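Section 4. Hanging the wire baskets

Read this section through before drilling or clamping anything. The baskets in the Dosilari range hang on a wall or on an aluminum bar, and the two methods use different hooks. Bar hooks are in the bag marked B. Wall hooks are in the bag marked W, together with the screws.

Before you start

Clear the tabletop under the wall where you will be working, or cover it with a folded towel. A dropped basket can chip a stone-look surface. Wipe the wall and the bar with a damp cloth and let them dry.

You will need a pencil, a spirit level, a tape measure and a size 2 screwdriver.

4.1 Choosing the positions

1. Hold each basket against the wall and check that you can reach into it from where you normally stand.

2. Leave at least 200 mm between the tabletop and the bottom of the lowest basket.

3. If one basket will hang below another, set the lower one first. Leave enough room to lift things out over its rim.

4. Mark the hook positions in pencil.

Note: A basket with an angled end projects farther from the wall than a flat grid basket. Put it on a side wall if you can, and keep the back wall for the flat ones.

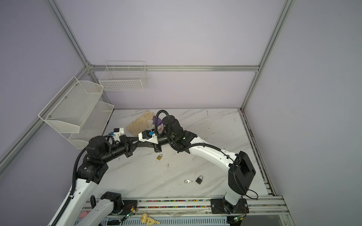

4.2 Fitting a basket under a bar

1. Loosen the screw on each bar hook until the jaw opens.

2. Slide the jaw over the bar and turn the screw by hand until the hook stays in place.

3. Hang the basket by its top wire. Both hooks must sit between the same pair of vertical wires on their own side.

4. Lay the level along the rim, adjust, and tighten both screws a quarter turn past hand tight.

Caution: Do not overtighten. The jaw will mark the aluminum.

4.3 Fitting a basket to a wall

1. Screw the wall hooks in at the pencil marks. Stop when the collar touches the wall.

2. Lower the basket onto the hooks and press down until the back wires drop behind the tips.

3. Pull the bottom of the basket gently toward you. If it swings out, fit the lower clip from bag W.

4.4 Loading

Keep heavy items at the back of the basket, close to the wall. Small items fall through the mesh, so line the bottom with card or a shallow tray. The limit for a single basket is 20 N on bar hooks and 53 N on wall hooks.

Caution: Never hang one basket from the rim of another.

Check the screws again after the first week of use. For spare hooks and clips, quote the basket size and the bag letter when you order.

Guide revised 2023-03-06, V. Leiva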